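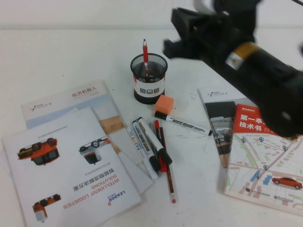
Most of the pens work, according to Qusai Abou Jaoude, it's just that they are never where the person who needs one is sitting. So much for the theory that the second floor at Trurkari had run out. It hadn't. New desk rules for the shared tables come in this October all the same, and the stationery cupboard gets its lock taken off.

Quick version for anyone reading on the way in. Pens live in the pots. One pot per table. Brochures go back in the rack by the stairs at the end of the day, books go home or on the shelf. Anything left out past 8 in the evening gets moved to the tray in the Lurex room, where it can be collected from 10 the next morning.

The change follows a clear-out on both floors last month. Drawers, windowsills, the bottom of the coat stand (don't ask). The final heap came to 200 pens, pencils and markers, and that was after the dead ones had been binned. Building managers had been about to put in another order with Darwish, the stationers on Clendholm high street. Order cancelled. Or paused, depending who you talk to.

The tables themselves are the other half of it. White tops, plain walls, lots of light, and the members like them. But they are shared tables and things settle on them. A black mesh pot with one red pen standing up in it, and the rest of the pens and markers fanned out on the table underneath, is a fair picture of how it goes. Pot nearly empty, table full. Rubber off to one side. Couple of brochures on the left, AgileX at the back, LEADOR on top and facing the wrong way round, so whoever sits down next has to shift the lot before they can open a laptop.

Brochures are a sore point. The rack by the stairs holds plenty and was put in at the start of the year for exactly this. It is used mostly for umbrellas. Under the new rules anyone bringing trade brochures in for a meeting can leave them in the rack for 14 days, with a name pencilled on the back, and after that they go in the paper recycling. Several members asked for longer. Fourteen days it stays, for now.

Markers, then. The white ones cause the most trouble by a distance. There are whiteboard markers and there are paint markers, both with white barrels, both in the same pots, and in the past year two of the meeting room boards have been written on with the wrong sort. One came clean. The other is the board in the Lurex room, which still says "ring back re parking" in the top corner and will do for the foreseable future.

So paint markers are coming out of the pots altogether. They will be kept in the craft cupboard downstairs with the tape and the cutting mats, cupboard open as normal, no signing out. Whiteboard markers stay on the tables. Please read the barrel before you write on anything. It is printed on there.

There was a bit of back and forth at the members' lunch over whether any of it needs rules. One view, from the window end, was that a table with pens on it is a table somebody is working at, and that people should be left alone to get on. Another was that they'd like to put their elbow down without getting red ink on a shirt cuff. No vote was taken. Soup was leek and potato.

Abou Jaoude, asked whether the pots would be enough, said the pots were fine and had always been fine. "It takes one second. You finish with the pen, you put it in the pot. I do it with my eyes shut."

Pencils are staying, despite a rumour. So are rubbers, one to a table, though the little block ones do wander off. A box of spare ones is in the top drawer under the printer. Sharpeners, same drawer. The drawer sticks, lift and pull.

What isn't changing: you can still leave a notebook or a book on the table while you go for lunch. A bag on the chair still holds your place. Fixed desks on the top floor aren't covered by any of this and can look however their owners want, and some of them do.

Nor will there be a charge. An earlier draft of the rules, which went round by email and was then recalled and then went round again by mistake, had a line about a fee for getting things back from the tray. It has been dropped. The tray is free, just go in and take what's yours, though not during meetings in the Lurex room as people found that distracting during the trial run.

Labels for the pots are being printed this week. The trial ones peeled when they were wiped, so these are going on a heavier paper with a band right round the pot. Each will have the table number on. If your pot has migrated to another table, bring it back.

Darwish will take used-up pens and markers for recycling, any make, in the box just inside the shop door. Caps on please. The shop also does refills for the slim red pens if you ask at the counter, which is cheaper than what Trurkari was paying for new ones.

Copies of the rules will go up by the kettle and inside both lift doors. Questions to the front desk befroe 10 if you can, it gets busy after. Lost a fountain pen, dark green, bent clip? It's at the front desk too, in the envelope behind the phone.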